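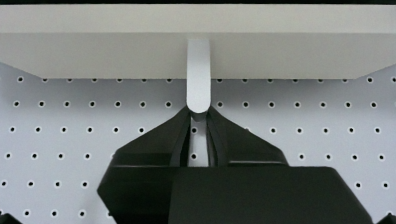
Fig. 4-A. White hook at the center of a wide white shelf, seen from below.

Section 4. Sewing Your First Book

By now you have unpacked the Purnton kit, checked the parts list and folded a few practice sheets. Now comes the best part of the whole guide! Sewing is where a pile of folded paper turns into something that opens in your hands, and most people are surprised by how quickly it goes once the first two sections are joined.

Set aside an evening for this. If you have to stop partway, stop between sections and tape the loose thread to the board so it holds its tension until you come back.

4.1 Before you start

You will need the punching cradle, the awl, a bone folder, the linen thread, one blunt needle, the beeswax and your folded sections (the kit paper makes nine). Hang the apron and the damp cloth on a hook within arm's reach – glue day comes later, but the cloth is handy for waxy fingers too.

Note: The kit thread is Prukow 20. If you bought your own, choose an unwaxed linen of similar weight. Cotton will work for a practice book, but it stretches.

4.2 Folding and pressing the sections

1. Find the grain. Bend a sheet gently one way, then the other. The direction that gives more easily is the grain, and it should run from head to tail in your finished book.

2. Fold each sheet on its own and crease it with the bone folder in one firm stroke from the middle out.

3. Nest four sheets together to make one section. Tap the head on the bench until the edges line up.

4. Stack the sections, put a board on top and weigh it down with a few heavy books. Leave them overnight if you can bear to wait.

Caution: Don't rub the bone folder straight onto colored paper. It leaves a shine you can't get out. Lay a scrap of plain paper over the fold first.

4.3 Punching the holes
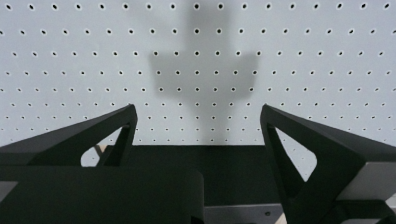 Sewing holes have to land in the same place on every section, or the spine will zigzag and the head will never sit square. The punching guide printed on the inside of the kit lid takes care of this, and it's worth cutting out neatly, as you will want it again for your second book (there will be a second book!). Open a section in the cradle, lay the guide in the fold and push the awl through at each mark. Small holes are better than big ones, so let just the tip through. If you have trouble judging whether your spacing is good, look at the light gray panel with its regular grid of small dark holes: stack your punched sections with the folds toward you, and the holes should line up in tidy columns just like that. Any section that strays can be swapped for a fresh one now, before there is thread in it.

Punch from the inside of the fold to the outside, every time. Mark the head of each section with a light pencil tick. You will be very glad of those ticks later.

4.4 Sewing

1. Cut a length of thread as long as your arm and draw it across the beeswax twice. Thread the needle and don't knot the end.

2. Lay the first section on the board with its fold facing you. Enter at the tail hole from the outside, leaving a short loose end, and sew in and out along the fold until you come out at the head.

3. Place the second section on top, pencil ticks together. Sew back toward the tail.

4. Pull the thread snug, always along the spine and never straight out toward you. Tie the working thread to the loose end with a square knot.

5. Add the third section and sew toward the head. When you come out, slip the needle between the two sections below, pass it through the loop that forms, and pull up. You have made your first kettle stitch – lovely, isn't it?

6. Carry on in the same way, finishing each row with a kettle stitch. After the last section, make two kettle stitches and trim the end to the width of your thumbnail.

Caution: Pulling outward tears the paper at the hole. If it happens, patch the fold with a strip of the thin tissue in envelope Pap and punch again once the paste is dry.

Note: To join new thread, use a weaver's knot and keep it on the inside of a section. Aoife Corrigan's knot sheet at the back of this guide shows every turn, and you can practice it with string until your hands know it.

4.5 Setting up for gluing
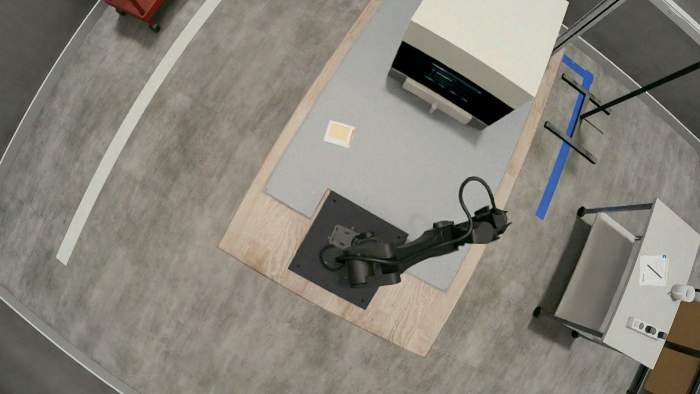

Fig. 4-B. Wooden table with a light gray mat over most of its top.

Glue the spine on a covered surface. A mat protects the wood and gives you a flat base for squaring up.

1. Knock the spine and head gently on the mat until both are even.

2. Sandwich the book between two boards with the spine just showing, and put the weight back on.

3. Brush on a thin coat of paste, working from the middle toward each end. Leave it under the weight until it is dry to the touch, then move on to Section 5 for the endpapers and cover.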